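Search minutes and papers
Enter keyword
Go

Pokthorpe Automation Users Group
Minutes of the visit and meeting held at the Urkero workshop, 25 August 2018

1. Arrival
Members signed in at the front desk. The host gave a short safety talk. Bags could be left along the partition. Apologies had been received from 3 members.

2. Minutes of the last meeting
Agreed as a correct record. The question of the Boros subscription was carried over.

3. Demonstration: handling cloth
The host explained that the Pundeo project is about teaching robots to handle clothes. A person works with a pair of hand-held grippers, picking up and moving a garment on a covered table, and the recordings are used later for training. Members were asked to keep back from the tables while work was going on.

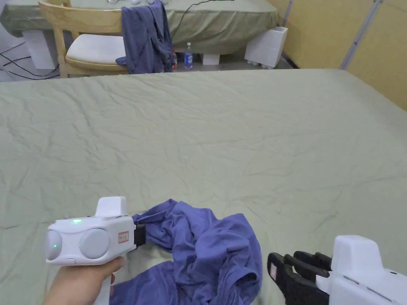 One member asked why clothes had been picked at all, when boxes and bottles would be so much easier for a machine. The host replied that boxes were largely a solved problem for their customers and that laundries were the ones now calling. The same member asked if a stiffer fabric would behave the same way. The host said no, and that denim would be tried in September.

It was noted that a single session at the table lasts 20 minutes, after which the operator takes a break. The project is aiming for 300 sessions before any training run is judged. Members felt the figures should be checked again at the next visit.

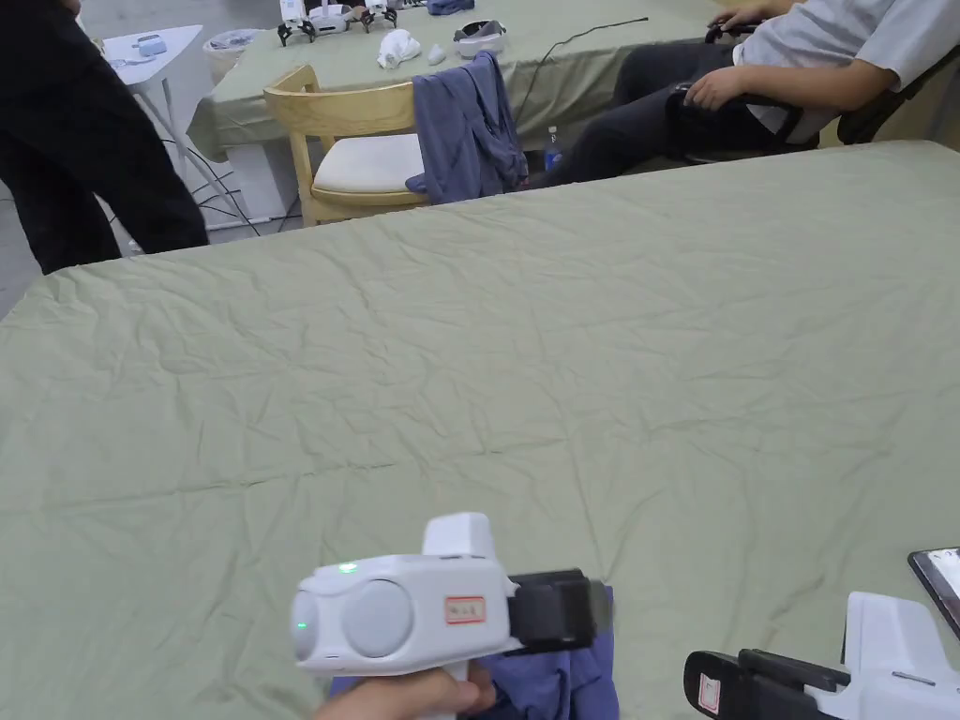

Item 3. Garment held in the gripper jaws.

4. Questions on cost and upkeep
The host would not give a price for the grippers. Jaw pads are treated as a wear part and kept in stock. Asked about charging, the host said spare batteries were on order. There was some discussion of whether the group could borrow a pair for the Pokthorpe open day. The host will ask and write back.

5. Second work table
Members then heard about work done with a headset, using the same type of grippers.

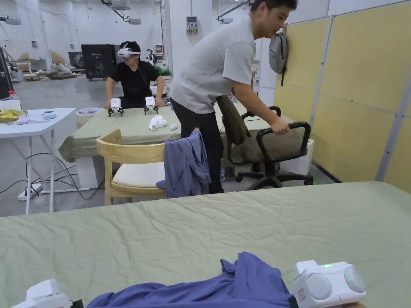
Item 5. Both work tables, headset in use at the far one.

6. Any other business
The parking at Urkero is limited to 2 spaces for visitors. Members to share cars next time.
The sign-in sheet is to be scanned and sent round with these minutes.

7. Next meeting
September, at the usual room in Pokthorpe. Date to be sent by email.

The meeting closed after tea.

Recent items
Agenda for the September meeting
Boros subscription: note for members
Open day: list of stands
Visit to Urkero: directions and parking

We use cookies to keep this site working. Accept / Settings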